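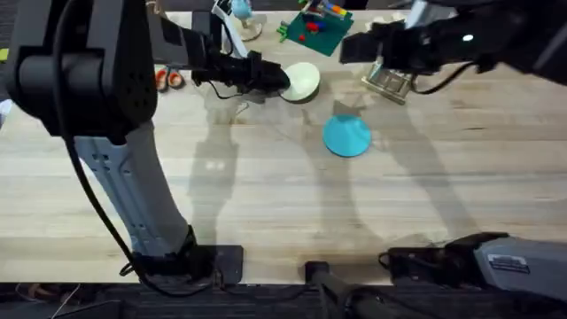
**What is the Clilau Table Challenge?**

The Clilau Table Challenge is a yearly student competition in which school and college teams program a pair of robot arms to carry out ordinary household tasks on a tabletop. It is run by the Pemine Robotics Society and is open to students aged 14 to 20.

## Overview

The Clilau Table Challenge, commonly shortened to CTC, is a tabletop manipulation contest for student teams. Each team works with two arms mounted side by side along one edge of a wooden table and must complete a set of tasks with dishes, stationery and other small household objects. The arms may be driven by a written program, by a learned model, or by a combination of the two. Direct human control is permitted during practice and while recording demonstrations, but is prohibited in scored rounds.

## History

The competition grew out of an after-school club founded by Ho-yin Chiu, a teacher of design and technology, and Marisa Greco, an engineer who had previously coached line-following contests. The first edition used a single arm and one task, the stacking of two cups. A second arm was added for the third edition at the request of returning teams, whose members wished to attempt handovers and tasks requiring one arm to steady an object for the other.

The present name was adopted when the event moved to the Clilau Hall. The earlier name, Pemine Arm Day, is still used for the beginners' session held in the morning before the finals.

## Format

Teams consist of three to five students and one adult adviser. Advisers may be present in the hall but may not touch the equipment or the code once a round has begun.

The season has two stages:

- **Preparation stage.** Teams receive the task list and practice at their own school or at a shared table. Each team may submit up to 221 recorded demonstrations for use in training.
- **Final stage.** Teams attend in person in March. Every team performs the same tasks on the same table, with starting positions drawn by lot.

Objects used in the tasks include bowls, plates, a wooden rack, a mat and small colored items. Typical tasks are placing a plate in the rack, turning a tilted bowl upright, and clearing a mat of loose pieces. The exact objects are replaced each year, and teams are informed of the new set at the opening of the preparation stage.

## Scoring

A perfect final is worth 1000 points. Points are awarded for each completed step, so that a team whose arms grasp a plate but fail to place it still receives partial credit. Deductions apply when an object leaves the table, when the two arms collide, or when a judge must stop the arms. A team may request one restart per task without penalty.

In the event of a tie, the team with the shorter total running time is ranked first. If the teams remain tied, a further task is set by the head judge, a position currently held by Mei-kuen Liao.

## Associated clubs

Most entrants come from school clubs that meet throughout the year. The largest is the Remia Student Robotics Club, which has 30 members and enters several teams. Its curriculum, written by Cheuk-hei Cheng, begins with joint limits and safe stopping, continues with gripping and release, and reaches two-arm coordination in the final term.

## Awards

The overall winner receives the Dimitrov Cup. A separate prize for documentation is given to the team with the clearest written record of its methods, including unsuccessful ones. Hok-lam Lai won the documentation prize as a student and later joined the judging panel.

## See also

- Pemine Robotics Society
- Remia Student Robotics Club
- Bimanual manipulation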